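Utensil Holder Tidying, Red Table Set
README, last edited by Geetha Joseph, 6 May 2020

What this is

A set of clips and stills of one household chore: getting spoons, chopsticks and assorted sticks into and out of a utensil holder on a red table. It is part of Nakarix, our collection of small domestic jobs that everybody does and few people do well. If you came looking for the cupboard under the sink, you want the Banon folder, and good luck to you.

There are 319 clips in this release, kept in 24 folders. One folder is one session. A session starts when somebody decides the holder needs sorting and stops when they lose interest, so lengths vary a good deal.

What's on the table

Spoons, mostly metal, one with a see-through bowl that has caused more labelling arguments than everything else put together. Wooden chopsticks, plain and patterned. A dark metal chopstick. Long thin bamboo sticks, which we file under "stick, bamboo" after a week of trying to agree on what they were for. A wire-mesh strainer with a wooden handle. Various dark handles whose business end is hidden under something else.

The table is red with glittery speckles. Please don't send us colour-correction advice. It really is that red. 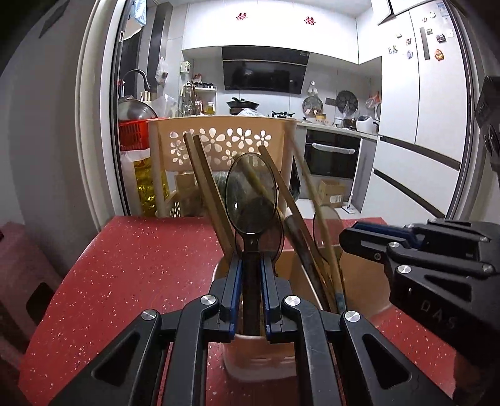
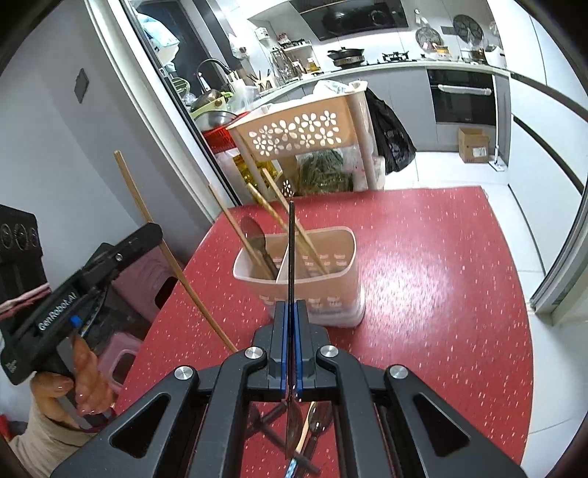
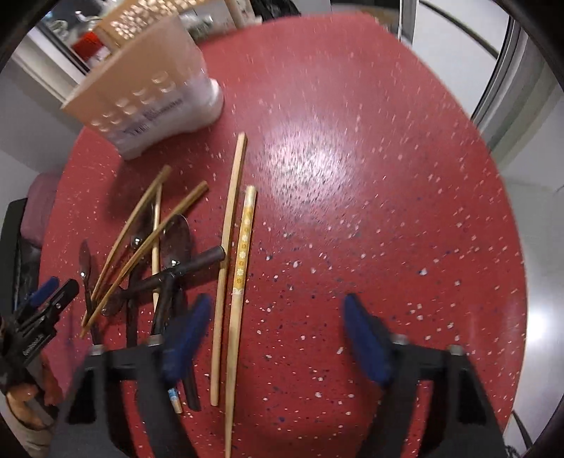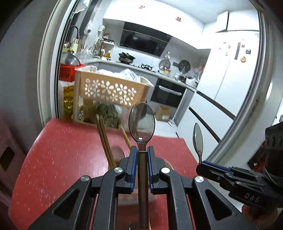

Spoons, chopsticks and other sticks at the red table, four moments from the same occasion.

Folder layout

clips/ — the video, one file per clip
stills/ — one or more per clip, full size
labels/ — plain text, one line per item handled
notes/ — session notes, typed up from Getsemaní's handwriting, with the guesses marked by a question mark

File names run session, clip, still, in that order. Session 11 has no clip 4. It never had one; the numbering skipped and we had already sent out the list.

Labels

There are 1317 item labels. Each line gives the item, where it was picked up, where it was put down, and a free-text remark. Allowed item names are in labels/names.txt. The ones that need explaining:

spoon — anything with a bowl you could eat or serve from. Size goes in the remark.
spoon, clear — the see-through one. It vanishes against a pale background, so check the handle before deciding it has gone.
chopstick — labelled singly, even when two are lifted together. Pairs are a separate field. A plain one and a patterned one do not make a pair, however long they have been living together.
stick, bamboo — long and thin. If it is decorated, it's a chopstick.
handle, unknown — use this freely. We would much sooner have 158 unknown handles than one confidently wrong ladle.

"Put away" means upright in the holder and let go of. Leaning on the rim doesn't count. Getsemaní Ochoa and I disagreed about this until October and she won, so sessions 1 to 6 were relabelled. If you have a copy from before then, bin it.

Known problems

The shiny spoons pick up reflections and so does the table. Some stills have bright patches where you would like a chopstick tip to be.

Piles hide things. An item is labelled only when enough of it shows to name it, which means the same spoon may come and go within a session without anybody touching it.

The kitchen behind the table was left as it was: shopping, cooking oil, a wok on the stove. Background items are not labelled. Somebody at Pindton asked whether the greens could be labelled as a favour, and the answer is still no.

Which way up a spoon goes in the holder is not consistent. We started out bowl up, then discovered that half the household held strong views, and gave in. The remark field says "up" or "down" where it matters.

Suggested split

Split by session, please, never by clip. Neighbouring clips share the same heap, and a score earned by recognising a heap you have already met isn't worth much. The list Bautista uses is in split.txt and will do for most purposes.

Corrections

Send the session number, the clip number and what you think the thing is. "It's obviously a skewer" has been received several times and is under consideration.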